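Handout 2: Bench Rules for Small Arms

Read before your first session at the bench. The quiz is short, and most of it is rule 4.

## Why a small arm gets rules at all

The arms you will use in this course weigh less than your backpack, and every term somebody concludes that the safety unit must be meant for the people down the hall with the big yellow ones. Large industrial robots have fences, interlocks and thick binders. Ours have you. The formal standards you met in Handout 1 were written with a factory floor in mind, and a good part of them won't fit on a tabletop. The method behind them fits fine: list what can go wrong, decide how bad it would be, do something about it, and write down what you did.

The last step is the one people skip. Please don't be people.

For a hobby-grade arm, the list usually goes like this:

- Pinching, mostly at the gripper and at any joint that folds back on the one before it.
- Snagged cables, which can unplug a servo halfway through a move.
- Overheated servos, from pushing against something that was never going to give.
- Dropping. The arm sags or falls when power goes off, because small servos have no brakes.
- Eyes. A light part flung by a gripper is still a part, and it is heading for the person leaning in to look.

## The standard task

Nearly everything this term is built on one task, which the course calls Hondel. A small cube, a low box, and an arm that is supposed to introduce the one to the other without drama. 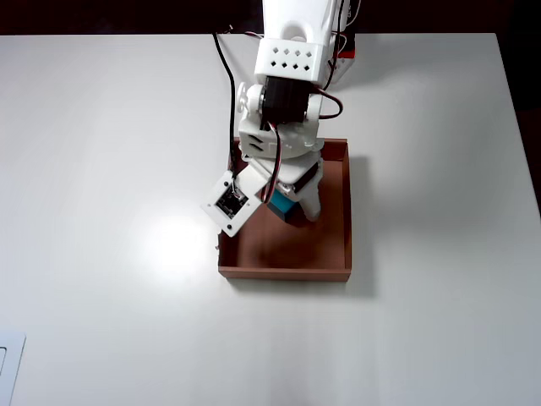

*Fig. 1. Hondel task: cube in the gripper, just above the floor of the box.*

Hondel is dull by design. When a task is dull, you have attention left over for the cables. It also produces failures you can recognize from across the room, such as a cube on the carpet.

The height of the gripper is where most beginners lose points. Fingers that reach past the cube will touch the floor of the box before the cube does, and the arm will then go on pressing with great sincerity until a servo gives up. Set your lowest point from the fingertips. Measure it with the box in place, since a box has a floor and that floor has a thickness, a fact that surprises a few teams each term.

## The rules

**1. Hands out before torque on.** If the servos are powered, your hands stay outside the reach of the arm. To move the cube, turn torque off first. Support the arm while you do it.

**2. Say it out loud.** Whoever is at the keyboard says "moving" and waits for "clear." You will feel silly for one session. After that you will feel silly when you forget.

**3. Know where the switch is.** The power switch belongs within reach of the person watching the arm. Ctrl-C is not an emergency stop. It is a polite request to a laptop.

**4. Cables get slack, and the slack gets checked.** Run each joint slowly from one limit to the other with torque off, by hand, and watch every wire. A loop needs enough length for the worst pose and must stay out of the gripper. Do this again whenever anyone has had a screwdriver near the arm, including you, including "just for a second."

**5. First run at low speed.** The course software, Mandden, starts at 39 percent of full speed. Leave it there until you have one clean cycle. Teams that change it tend to find out why the number was chosen.

**6. Fix the box, then tell the robot.** Mark the corners of the box with tape. A box that gets bumped during a run is a different task from the one you logged.

**7. Two people or no run.** One drives, one watches. The one watching does not hold a phone.

**8. Glasses on.** Yes, for a cube.

## What goes in the log

Every run gets a line in the log, including the ones you would prefer to forget. The Hegyi archive, where past logs are kept, holds 3493 runs at last count. Of those, 808 are marked as stopped early, and those are by far the more useful reading. A log of nothing but successes tells me that a team is either very good or very selective, and I have been teaching this for a while.

Each line needs:

| Field | What to write |
|---|---|
| Arm | The number on the sticker |
| Setup change | Anything moved, tightened or replaced since the last run |
| Speed | The percentage, as set |
| Outcome | Placed, dropped, stopped, other |
| Reason | One full sentence |

"Weird" is not a sentence. "It was weird" is a sentence, and will also be sent back.

## Cameras on the wrist

A camera that rides on the arm is a load and a hazard of its own. It sticks out beyond the part of the arm you are thinking about, so it is often the first thing to meet a wall. 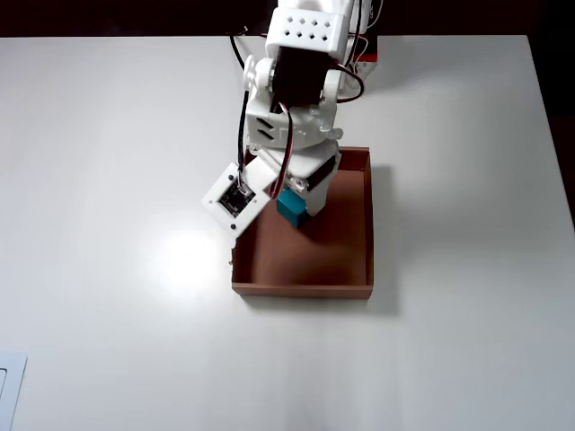
**Wirville Department of Applied Automation · Teaching Bench Team**

Look at the mounting plate on the left of the wrist in Fig. 2. It overhangs the left wall of the box, with its lower corner reaching just past the rim, while the cube hangs inside. Work out the clearance for a plate like that before you send the gripper any lower or any farther to the left. The model of the arm in Mandden knows nothing about cameras, so its collision check will happily approve a move that scrapes one.

Good practice for anything bolted to the wrist:

- Add it to your clearance figures in both directions, sideways and down.
- Check the screws at the start of each session. Vibration loosens them, and plastic threads forgive very little.
- Give its wire the same slack test as the rest (rule 4 again).
- Look for glare. Overhead lights can leave a bright patch on a white tabletop, and a vision script may find that patch more interesting than your cube. Move the lamp or the work area before you start tuning thresholds at midnight.

## Before next session

1. Read the stopped runs in Hegyi for the arm you have been assigned. Around ten will do.
2. Fill in the hazard list for Hondel, with a severity and a fix for each line. "Be careful" does not count as a fix.
3. Sketch the wrist from the side and mark its lowest point and its widest point. They are rarely on the same part.
4. Bring glasses. The spare pairs are scratched and smell of solder.

Hazard lists are due at the start of the session, on paper, with both partners' initials.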